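Eating More Lentils: A Student Project Report
Xuelian Guo and Zhiqiang Xie, 10/31/23

Our aim was to find out whether students would eat more lentils if somebody else did the cooking. We had a 75 gram portion, a borrowed hob and a tutor, Aurelia Ciobanu, who has been hopeful about pulses for longer than we have been alive.

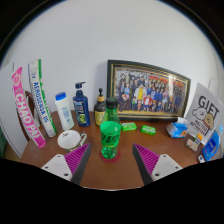

We wrote 5 recipes and tried them on our own housemates first. The dhal went quickly. The lentil brownies were described as "brave" and left on the side overnight, where they became braver.

Zhiqiang would like it recorded that the brownies were my idea.

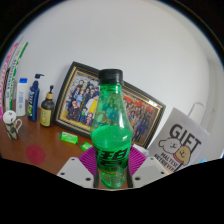
For the main trial we handed out 70 tasting forms and got most of them back, one with a recipe for beef stew on it. Soup scored best, and the cold salad came second once we stopped calling it a cold salad.
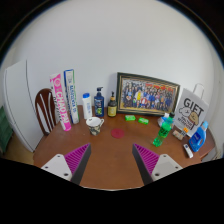 Serving was harder than cooking. We had planned on a proper buffet, and Lanying Ding drew us a seating chart for long benches. A round wooden table, with things lined up along the back edge, suits a different sort of meal, and her chart is now in the appendix as a historical document. 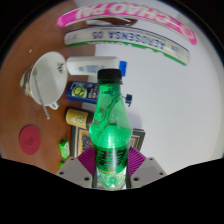
Fig. 4. Green bottle with black screw cap.

Next time we would start before March, soak nothing that does not need soaking, and ask people what they normally have for lunch before offering to replace it. Xiaoqing Deng has asked for the soup recipe. The brownie recipe is available on request.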